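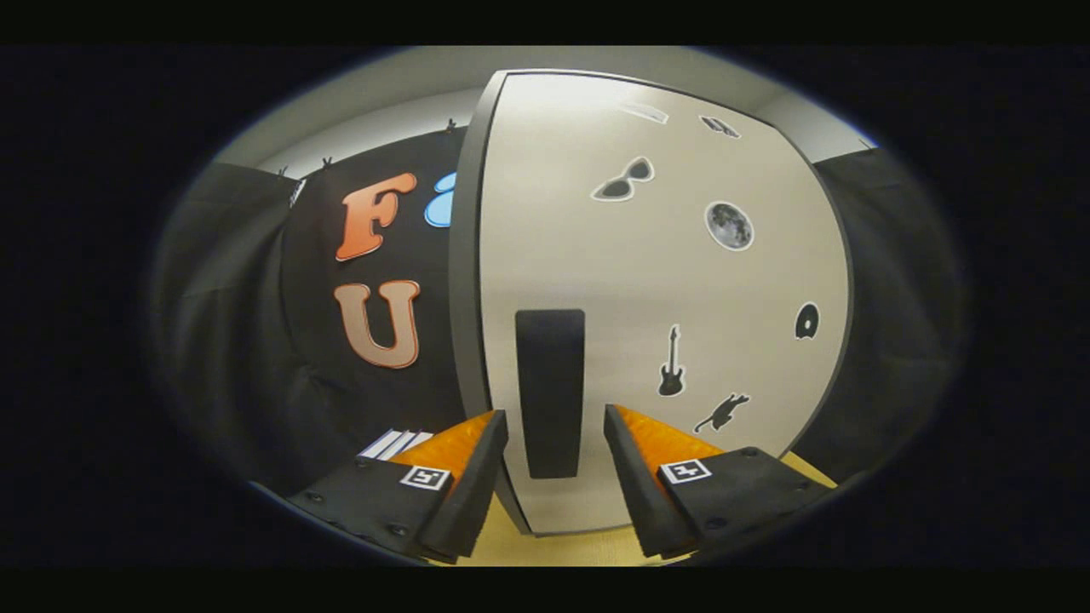
White door, sticker adhesion – Thu 22 October

Door still on the bench side, stickers on. Writing this up fast before the delivery gets here.

Point of the exercise: does the Pichon vinyl hold on the new Skosix white, or does it lift at the corners like the last lot did in June. Second question, less official, is whether the customer (Prikow, the rehearsal room job) will like dark shapes on white or wants color. I say leave it dark. Black handle, dark edge strip, dark stickers with the thin white border – hangs together fine.

Coating batch 2317, three coats, scuffed between. Wiped down with alcohol, then again becuase I'd leaned on it.

Applied dry, no soapy water. Felt squeegee, middle out. Thin border is the fiddly bit, it wants to stay on the backing when you peel. Fold the backing right back on itself and go slow. Lost one cat that way. The one on the door is the replacement.

Sunglasses: easy. Cat-eye shape, lots of solid area, went down in one pass. Upper middle, about where they'd be on a face if the door had one.

Guitar: neck is the weak spot. Long and skinny, I'd expect it to go first if anything goes. Put it upright, neck up, in the lower half.

Moon: gray, craters look good. Ring of white around it gets lost on the white door unless you're close. Not a problem, just noting it.

Cat: right and a bit lower than the guitar. Tail end – check this daily, I had to relift it once to get a crease out and the glue won't be as happy there.

Little round one over by the right edge: I call it the donut, Ikitz have it down as a record on the order sheet. Either.

Handle is low and to the left. Keep everything clear of it. People's knuckles will be there all day and vinyl near a handle gets picked at, guaranteed.
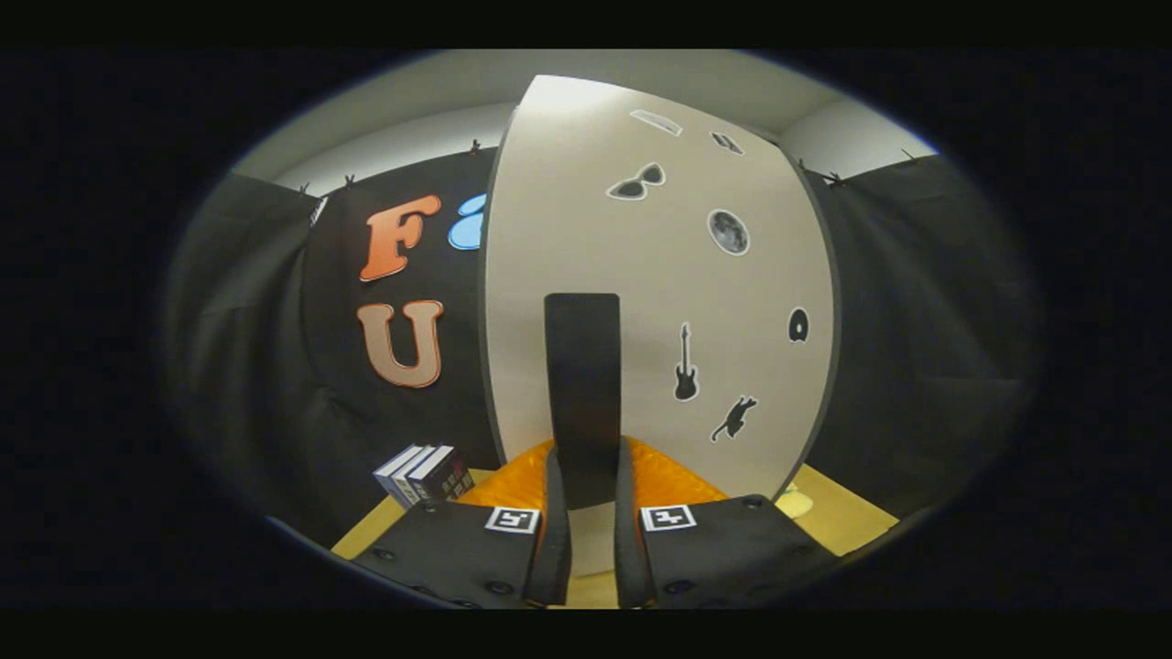 Unnur Frandsen
Finishing bench

Rest of the plan, so whoever's in tomorrow can carry on without me:

- look at all the corners with the raking lamp, morning and end of day. Write down lifts here, not on a scrap of tape
- no touching them down again with a thumb if they lift. I want to see it
- tape pull next to the moon, on bare coating, 150 mm strip. NOT over a sticker
- handle cycle after that, 1000 pulls, then look at the guitar neck again

The small ones at the top (gray bar shape and the dark one to the right of it) I put on last and wasn't very careful about level. Looks OK to me. If Prikow want a layout drawing we'll need to square those up first, or just call it scattered, which is what they asked for anyway.

Wouldn't go any denser than this. I had a mock-up on paper with twice as many and it looked like a school locker. Space round the sunglasses is what makes it.

To do
order more backing film
ask Ikitz if the cat comes with a thicker border, thin one is a pain
find the good squeegee, the felt is half off mine
price for doing the inside face too??

If the guitar neck holds past the handle cycle I'm happy to sign the vinyl off for this coating. If it doesn't, try a primer wipe on a fresh offcut before blaming Pichon.

Comments

benchside_k: Raking lamp has moved, it's by the saw now. Will do the morning look.

TomL: Definately a donut.

mira: Did the June lot have the same white border? Ours lifted from the border in, never from the point of a shape. Might be worth noting where it starts.

Unnur Frandsen: Same border, yes. Good point, will mark the start of any lift in pencil.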